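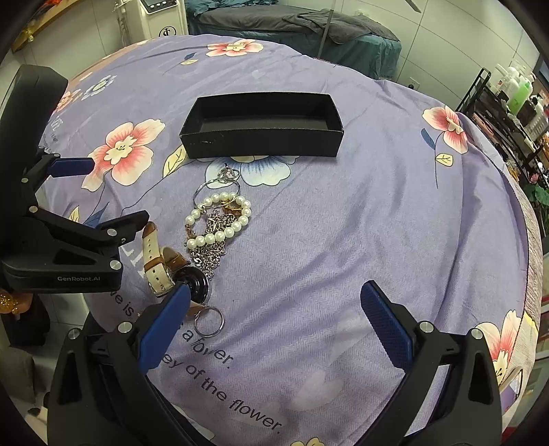 The box and what goes in it, on the flowered cloth

Subject: Re: [Arkach-swap] One small box for everything?
From: Panya Kaewmanee

Lech Stępień wrote:

> I have read the old posts on tangled chains and most of them say to
> buy a jewelry tree or one of those hanging organizers. I don't have
> the wall space. Does anyone keep it all in one plain box, watch
> included? And what do you do about the chains? Mine cost me 30
> minutes last time and I still gave up on one of them.

Lech,

I do, or I'm trying to. The box is a plain black one with no lid and no dividers. It has a few scuffs by now. I had a Wirura organizer before it, with 56 little slots, and I never once put a ring back in the slot it came from.

I take everything out and put it on the table first. The flowered cloth is not the best surface for this. A thin ring on a busy print is easy to miss, so if you have a plain towel, use that. I check the cloth with my hand before I shake it out.

The chain is the slow part. Mine is in a knot again, and it has got itself under the pearl bracelet as well. I don't pull on the ends. I lift the pearls off first, lay the knot flat and open it from the middle with two pins. A little talcum powder helps if the links are very fine. When it's straight I close the clasp and thread the chain through a drinking straw.
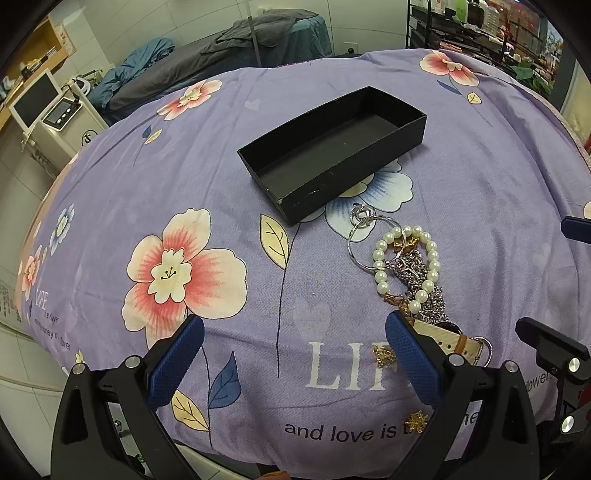

After that the order is simple. Watch in first, along the long wall, with the strap folded as little as it will allow. Then the pearls in a small cloth bag, because metal scratches them. The rings go together in a second bag – an old coin purse works. The straw lies on top, and the gold pieces go in last. The spiky ones catch on chain, so I wrap them in tissue.

Tanasarn sells bags in the right size, but they come in packs of 30 and I needed 2. I can mail you a few if you send me your address off-list.

One question back to you and the Rornorby people: does anyone store a leather strap apart from the watch? I've been told the strap keeps its shape better that way, but I don't want to be working the pins every week.

Panya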